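Filley Melamine Serving Tray, Rabbit

Item 1521 – in stock

I bought the first of these for myself, before I had any thought of selling them. I'd been making drinks on a chopping board for years, with lime juice running off the side and under the toaster, and I wanted something with a lip on it that I could carry out to the garden afterwards. Clornetti were clearing a few sample trays at the time and I came home with two. One went to my sister (she asked, I gave in) and the other has been on my worktop ever since.

So when Clornetti started making the shape again under the Filley name I put my order in straight away. It's a plain oblong tray with rounded corners, off-white, with a simple black line drawing over on the left and the word "Rabbit" in joined-up writing down near the right-hand corner. I like that the drawing keeps to its own side. You can put a bowl or a couple of glasses down and still see the little face looking out at you, and my niece won't have her toast on anything else! 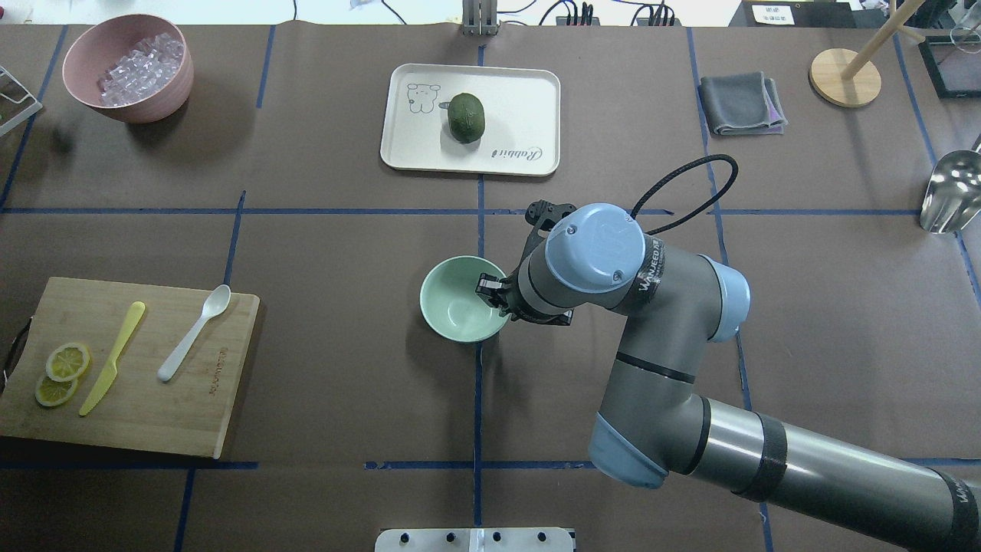
Posted by the shop on 23 May 2023 in Trays & Boards

The colour is the bit people write to me about, so let me try to be useful. It's a warm off-white, closer to cream than to printer paper. Against brown paper it looks quite pale, and a dark green fruit sitting in the middle of it stands out beautifully. If your plates are bright white it will look a shade creamier next to them. Mine are a mixture of everything, so I've never minded.

The rim is only slightly raised. That's enough to stop a lime rolling off while you go looking for the knife, and enough to hold a small spill until you've found a cloth, but please don't expect it to behave like a roasting tin. I wouldn't cut on it either. A sharp knife will mark melamine and the marks don't come out – I have one across the corner of mine from a lemon and I still look at it crossly.

Washing up is easy. Warm water, ordinary washing-up liquid, a soft sponge. It can go in the top of the dishwasher as well, though I do mine by hand because it takes up so much room in there. Keep it out of the microwave and the oven, and don't stand a hot pan on it. Beetroot and turmeric will stain if you leave them overnight, and a paste of bicarbonate of soda shifts most of it.

What do I use it for? Drinks, mainly. A bowl of ice goes next to it, fruit goes on it, and the glasses come out on it once I've finished. It does breakfast in bed very nicely, and in April it spent a good fortnight under my seed pots on the windowsill, which I'm sure isn't what anyone at Clornetti had in mind. It wiped clean.

The tray is sold on its own. The pink bowl, the towel and the other bits aren't part of it. If you're after something for the ice, have a look at the Bodnár bowls on the tableware page, and the Bitilel tea towels are back too, in plain colours only for now.

I have 13 left from this delivery. Orders are wrapped in paper and go out in a stiff box, usually within 2 working days. If yours arrives chipped, send me a photo and I'll post another, and you needn't send the broken one back.

Gift wrapping is available at checkout. Add your message in the notes box and I'll write it on a card by hand.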